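The bell that rings for four minutes

When Bernice Ackah started on the packing line at Wovis, she was told that a worker who needs the toilet must raise a hand and wait for a relief person. On her first evening she raised her hand and waited for most of an hour. "I thought they did not see me," she says. "Later I understood they saw me very well."

We met in the canteen of the union house in Sivport, where she now spends her free mornings. She has become the person to whom colleagues bring their questions about break time, although she never asked for this role.

The dispute at the plant is about the walk. The contract gives a paid rest break in each half of the shift, but the break is measured from bell to bell, and the break room was moved in September to the far side of the Kapoor building. "You walk there, you sit, you hear the bell," Ackah says. "I have measured it with my phone. I sit for four minutes. In four minutes my tea is still too hot."

The company answered that the length of the break has not changed. Tamsin Kowalczyk, who advises the local on working time, finds this answer correct on paper. "The number is the same, yes," she says. "But rest is what the contract promises, and walking through a warehouse in safety shoes is work for your legs."

She helped to write the petition, which was signed by 498 of the 868 workers on the site. Ackah carried it herself from line to line. Some colleagues did not want to sign while a supervisor was near, so she came back to them at the shift change.

I asked her if she was afraid. She thought for some time before she answered. "I was afraid about my hours. They can give you fewer hours and say it is the season. So far they have not done it."

Management has offered to put chairs and a water machine beside line two. Kowalczyk wants also a written rule that the break begins when the worker arrives at the chair. The next meeting is not yet fixed. Ackah will go to it directly from her night shift.
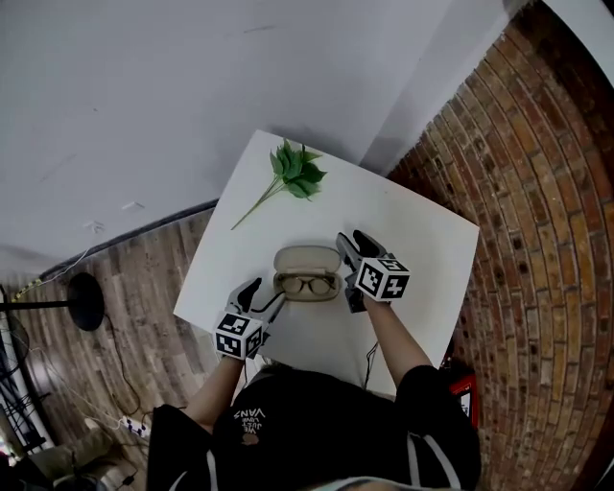 Fasance Workers' Local, Working Time and Rest Breaks Team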